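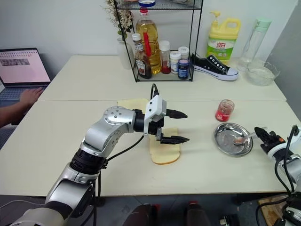 Keeping two arms honest: a morning with Krisztina Boros

Krisztina Boros has looked after the bread cell at Szekeres since January, and the first thing she wants to correct is the word "autonomous", which appears on the company's website in rather large letters.

"It does a task when I've set it up to do the task," she says. "I come in at half past seven, I check the fingers, I check the cables, I run the homes, I put the jam where the jam goes. If that's autonomous then so is my washing machine."

The cell is two arms and a pair of tables. One arm deals with the bread, the other with the spoon. The job, as Szekeres describes it to visitors, is breakfast. I had gone along expecting to be told that breakfast was solved. Boros, to her credit, didn't try.

I asked what goes wrong most. She said fingers, and went off to fetch a tin of them.

The grippers have two fingers each, and the tips wear. On the bread arm the wear shows up as a sort of polish on the inner faces, and once that happens a slice will slide when it's lifted by one end. Boros changes the tips in pairs, never singly, having tried it the other way. "You put one new one against one old one and the bread turns in the grip. Only a few degrees. Then the other arm is spreading jam along a line that isn't on the bread any more."

Does the software not notice?

"It's meant to notice."

The software is called Prenulell and comes from a supplier, Dritonow, who also sold Szekeres the mounts that join the grippers to the arms. I had read their brochure on the train. It promises that a change of tips needs no recalibration. Boros laughed at this, not unkindly, and opened the logbook, a real one with a hard cover. Entry 2356 is a tip change. The entry after it is a recalibration. So is the one after that.

"I believe they tested it," she says. "I believe they tested it on a block. A block doesn't sag."

Recalibration takes her nine minutes if nothing argues. She puts a printed card on the front table, brings each arm to the corners in turn, and writes down the difference between where the arm says it is and where the card says it is. She does this by hand although Prenulell will do it for her. I asked why, and she said that the automatic routine had once reported a perfect result with the card upside down. Dritonow have since put out a fix. She still does it by hand.

The cables are her second complaint. On any arm that turns at the wrist, something has to run out to the gripper and back, and there has to be enough slack for the furthest turn and not so much that it catches on things. The drawing that came with the bread arm gives a length for this loop. Boros has ignored it. She sets the loop with the wrist turned as far as it goes each way, ties it, then runs the arm through its whole range at low speed with her hand near the stop button.

"The drawing is for an arm in a drawing. It doesn't have a table in front of it. It doesn't have a jar."

How often does a cable fail, then? She wouldn't give me a rate. Seven have been replaced, but two of those were her own doing, tied too tight in the first week, and she suspects another was bad when it arrived. "If you write down seven, write down the rest as well." I have.

Then there's the jam. I'd assumed that food was chosen for these displays because it looks friendly, and I put this to her. She agreed that it probably was. It is also miserable to clean up after. Sugar gets on the finger that holds the spoon and dries there, and the next time the gripper opens, the spoon comes with it. Her routine is a damp cloth after each run, a dry one straight after, and a proper strip-down of the gripper once 800 cycles have gone by. The manual says nothing about jam. It says "light contamination", and she has pencilled a question mark beside it.

She showed me the strip-down. Power off at the wall, not at the screen. Cable unplugged at the gripper end first. Four screws into a magnetic dish, then the fingers slide forward off their rails. The rails get wiped and a very small amount of grease, "less than you'd think, then half of that", because whatever she puts on will collect crumbs. Then it all goes back, and the gripper is opened and closed with nothing in it while she listens. She could hear something she didn't like. I couldn't hear anything. She took it apart again and found a crumb.

I asked her the question I'd come to ask, whether the cell saves anyone any work. She took a while over it.

"At the moment it makes work. It makes mine. The people who write the motions would say they're learning things, and they are, I see them learning things. But if you want toast, make toast."

Would a different supplier help? There's talk at Szekeres of moving to Trokine, whose grippers have sealed rails and cost a good deal more. Boros has had one on loan and likes the seals. She's less sure about the tips, which are glued on, so that a worn one means a whole new finger. She has asked Trokine what a finger costs and is waiting to hear.

Before I left she let me do a tip change. It took me three goes to get the second one seated, and she made me do the calibration as well, card and all, and then she checked it.

"You're out at the back left corner," she said, and did it again herself.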